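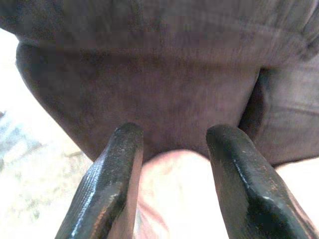

Vol. 4, p. 34

2021-11-06
Report by Cledwyn Yorath

Report on our visit to the Skirnmont open day

In September our course was invited to the open day of the Skirnmont laboratory, where the students of the project named Pramano show how they teach a robot to do household work. Our teacher asked each of us to write a report on one station only. I chose the sofa station, as I have never before seen a robot working with soft things. In our own workshop we practise with metal blocks, and a metal block has the same shape before and after you pick it up.

The station is furnished like a living room. The floor has light marbled tiles, and by the arm of the sofa there is a white side table. The sofa is covered with a dark brownish-grey fabric and it has big cushions with many creases. The demonstrator told us that furniture of this kind was chosen on purpose, for the camera has more difficulty with dark cloth that has no clear pattern. The folds are also dark, so a fold and a shadow can be mistaken for each other.

The robot has two arms, and each arm has a gripper with two black fingers. The task for the day was to tidy the sofa, that is to say to take a small pillow and put it in its place against the back. To a person it is nothing. For the robot it is divided into many small steps, and I wrote down as many of them as I could follow. First the arms must come to the same height. Then they must close on the pillow from both sides with equal force, otherwise it will turn.

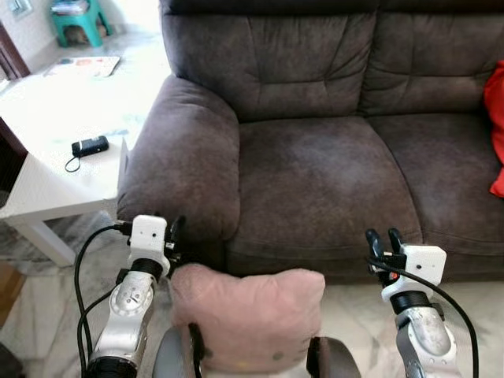 The force was the subject of most questions from our group. If the fingers press too little, the pillow slides down, and if they press too much, the pillow folds in the middle and the program does not recognise it any more. The demonstrator explained that they do not measure the softness of each pillow beforehand. Instead the system learns from recorded trials, and they have until now 2334 of them, from which 1068 are with pillows and the rest with clothes and towels. The records are kept in a program called Clillitz, which was written by former students.

I asked if the robot could work with a pillow of the same colour as the sofa. The answer was that they have tried it, and the result was much worse. They hope that the small cameras near the grippers will help there, because from a short distance the weave of the cloth can be seen.

After the demonstration we were permitted to move the arms by hand, with the motors in the free mode. I was surprised how light they felt. My classmate Morgan tried to lift the pillow in this way and needed four attempts, so I understood better why so many trials are necessary.

For our workshop I would propose that we borrow one soft object and try it with our old gripper next term. The rubber tips must be changed first.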